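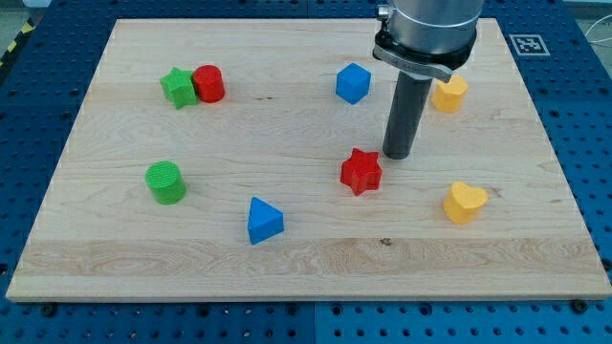
Frequently asked questions about the Sirkov open day in Stosville

Who is writing this, and who paid for it?
I write up open days and equipment demonstrations for small shops in the Stosville area, mostly places with fewer than 30 people on the floor. Sirkov gave me coffee and a lanyard, same as everyone else. I asked for nothing more and was offered nothing more, apart from a follow-up call I have so far declined. What most readers wrote in to ask was whether the block demo means the arm is ready for their own benches. My short answer is no. Pushing stars, cubes and hearts over a bare wooden board with a straight gray rod is a long way from a bin of oily castings, and I would want to see the second before I talked to a bank about the first.

What was the demonstration supposed to show?
According to the handout, that an arm can be told in plain words which block to move and where to move it. "Push the red star to the green cylinder" was the sort of thing the presenter typed. There is no gripper on this setup. It pushes, and that is all it does. The handout calls this "contact-rich manipulation." I call it pushing.

Did it work?
Sometimes. I stayed through 11 instructions from the presenter and was satisfied with seven of the results. Two more were close enough that you could argue about them, and the presenter did argue. The other two ended with somebody reaching for the stop button. I don't hold that against the people running it. I do hold it against the banner over the door, which said "Ready When You Are."

Could visitors give their own instructions?
For part of the afternoon, yes, from a list. You picked a line off a laminated card and it was typed in for you. I asked to use my own wording and was told that would be possible in a later session. I came back for the later session and we were still using the card. Angharad Price, who ran the desk, was polite about it and told me free wording "gets a bit unpredictable with a crowd." I believe her, and I would like to have seen how unpredictable.

The handout mentions a 1658-trial test. Is that a good number?
It is a number. The handout does not say what counted as a success, how close a block had to end up, or whether a person was allowed to tidy the board between attempts. I asked all three. The answer to the last one was yes. The answers to the other two were going to be emailed to me, and I will add them to this page if they arrive.

What is the black-and-white square on the table for?
Price said it helps the system work out where things are. I asked what happens if it gets covered up or moved by mistake, which on my readers' floors would take until about lunch. She said you recalibrate. I asked how long that takes and got "not long," so put whatever figure you like in your own spreadsheet.

How fast was it?
Slow. I did not bring a stopwatch. A patient six-year-old would have beaten it, and a few impatient ones were in the building and said so. The presenter told us the speed was turned down for visitors, which is sensible. It also means none of us saw the working speed, so please don't quote one to your boss.

What does it cost?
No price was given for the arm. There was a sheet for the "evaluation package," which runs some 2000 dollars a month and does not include installation, the table or training. Ask what happens at the end of the evaluation. I did, and the reply had the word "partnership" in it four times.

Was there anything you liked?
Yes. The stop button was within reach of the operator the whole time I was there. The engineers, as opposed to the sales people, answered straight when they knew something and said so when they didn't. One of them told me she would not put it on a production line this year. That was the most useful sentence I heard all day, and it was not on the handout.

How does it compare with the Duggan demonstration?
Duggan showed a gripper picking up real parts at Osden last March, and dropped a fair number of them. I came away from that one knowing more, because I could see what went wrong and guess what it would cost me. Blocks are forgiving. When a toy heart ends up an inch off, it sits there looking fine.

Should I go to the next one?
If it's a short drive, sure. Take a couple of your own parts in a bag and ask them to put one on the board. If they say no, ask why, and write down the answer. If they say yes, please email me, and tell me what part it was.

Do I need to book?
Yes, through the Sirkov site. The limit is 1000 visitors over the whole event. Doors open at 9 a.m. and the arm doesn't run until 10.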